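Home | News | Interviews | Contact

Teaching by Hand at Hikari

1/27/20

Lamduan Noiphan steers robot arms for Hikari. Her current job is clothes on hangers. She did 204 runs in July and kept 197.

"You move, the arm moves," she says. "If I hesitate, it learns to hesitate."

She finds the hook harder than the cloth. "The shirt forgives you. The hook has to go over the rail."
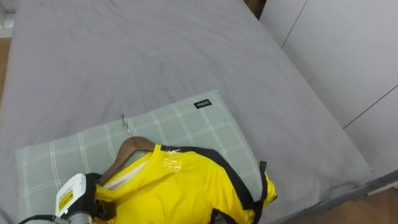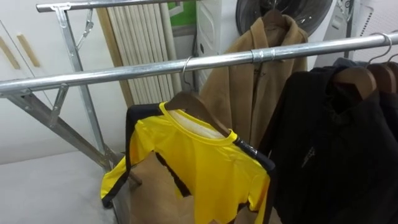
Nesma Bouzid, who checks the recordings, throws out any run with a long pause. New operators practice for 20 hours before theirs are kept. Noiphan thinks that is too short. "My wrists took longer than that," she says. She wants lighter hand controls next.

2 comments

Pichit S.: Does she get any feel of the grip through the controls?

Chutima: We tried guiding the arm directly by hand at Kaewkla. Slower, but easier on the wrists.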